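4.2 The cupboard with nothing in it

Participants in all four towns could tell us at length about a full cupboard. They knew which shelf held the good plates and which held the plates used instead of the good plates. Asked about an empty one, they mostly changed the subject. In Hundau, where we put the question before lunch, several households denied having any such thing and then went to look for it.

The household survey (2665 responses, of which 500 included a follow-up visit) defined a cupboard as empty when it had doors, at least one interior shelf, and no stored contents at the time of the visit. Items resting on top were recorded separately. This rule caused more argument within the project than any other. The Leiva team held that a cupboard with papers piled on top of it was plainly in use. The Clamham team replied that by this standard so was every refrigerator, windowsill and piano in the sample. We kept the rule and added a column to the coding sheet.

Tops behaved differently from insides. Respondents treated the inside of a cupboard as a decision and the top as a place where decisions could wait. Mail, small boxes and instruction leaflets went up and seldom came down. One respondent in Dallton described the top of her hall cabinet as "temporary," a word she had also used on our visit the previous December, of the same leaflets.

The two compartments made by a single middle shelf deserve a note. Given one shelf, people wanted to assign the upper space to something clean and the lower to something heavy, and a good deal of emptiness seems to come from failing to settle what the clean thing would be. Linens were proposed often. Linens were already somewhere else, and moving them would have meant folding them again. A cupboard of the kind in Figure 2, with paired doors and one shelf across the middle, therefore tended to stay open to suggestions for months — and, in a few homes, simply open.

Figure 2. Two-door wooden cabinet with a single interior shelf and items resting on top.

Doors left standing open were coded under "airing" where the household offered that word and under "other" where it did not. The second group was larger. We return to it in the section on hallways, where an open door is harder to walk past and opinions about it are correspondingly firmer. 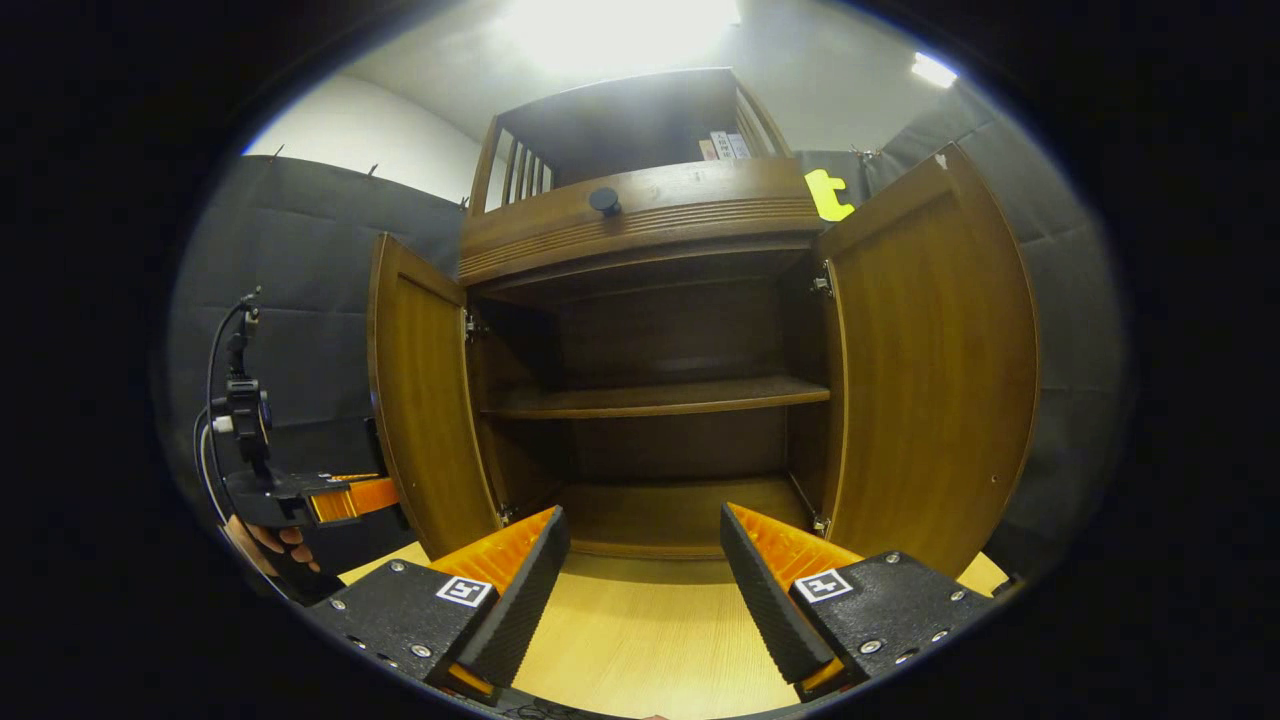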